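Research notes: choosing when to trust the wrist view
Bimanual group, April 21, 2020

The last issue covered the switch from scripted wiping to a learned policy. This item covers the part of the work that has taken up most of the time since then, the question of which camera the policy should listen to, and when.

The task is dish wiping with two arms. One arm takes a sponge from a tray, the other holds the plate at its rim, and the first arm wipes a yellow smear off the plate. Plates vary in color and sit in different places from one episode to the next. The policy receives a head view and one wrist view per arm and outputs joint targets for both arms. We call the current version Drasutar. The earlier version, Dimmont, used the same demonstrations and the same action head but concatenated the features of all 3 views with no weighting.

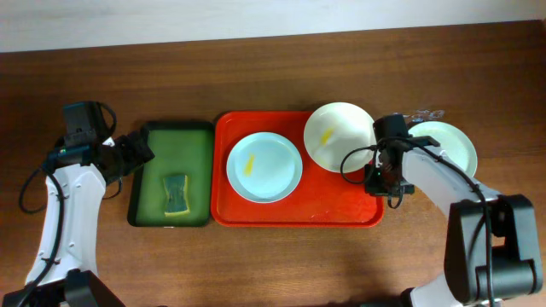

Dimmont had a specific failure. It approached the plate correctly, then closed the gripper too early or too far inside the rim. Replaying the logs with one view masked at a time showed that the action depended almost entirely on the head view, even in the last part of the approach, when an arm link or a gripper often covers the rim in that view. The wrist view had the information and the policy ignored it.

Drasutar adds a small gating network that produces one weight per view at each control step. The gate sees pooled features from every view plus the joint positions of both arms. It is trained end to end with the policy, with one auxiliary loss: the gate is penalized when the view it favors can be masked without changing the predicted action. There are no hand labels for occlusion. Mahfuz Patwary tried a version with labels in November and it gave no gain over the masking loss, so the labels were dropped.

Training used 389 teleoperated demonstrations. Each model was then run for 400 trials with the same list of start positions. Drasutar made fewer early closures than Dimmont, and most of the gain came on pale plates, where the head view shows little contrast between the rim and the inner surface. The wiping phase did not change much. Once the sponge is on the plate, both models behave nearly the same.

The gate itself is easy to read. Weight stays on the head view during the reach, moves to the wrist view of the holding arm shortly before contact, and is then shared between the 2 wrist views while the sponge moves. The shift happens earlier when the plate is partly hidden by the other arm. We did not tune for this.
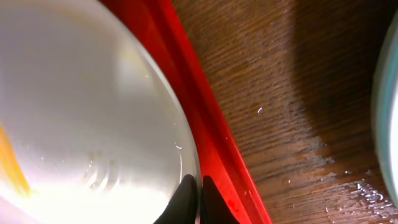
Wrist view with the fingertips at the rim of the plate. The orange-yellow streak is at left.

Two problems remain open. The first is glare. Glossy plates and trays put bright lines close to the rim, and the wrist encoder sometimes follows a reflection instead of the edge. Random brightness changes during training helped a little. Liquid on the table has a similar effect, and the current demonstrations contain too few cases to say more than that.

The second is gate chatter. On some trials the weights swing back and forth for several steps near contact, and the holding arm hesitates. A low-pass filter on the gate output removes the swing but delays the shift to the wrist view, so part of the gain is lost. Mahfuz is testing a penalty on the change in weights between steps, which so far looks better than the filter.

The training code and the gate plots are in the Akanda repository under the view-gating branch. Evaluation logs are on Skasora, stored by model name and start position - use the second set, as the first has a clock offset between the head and wrist streams.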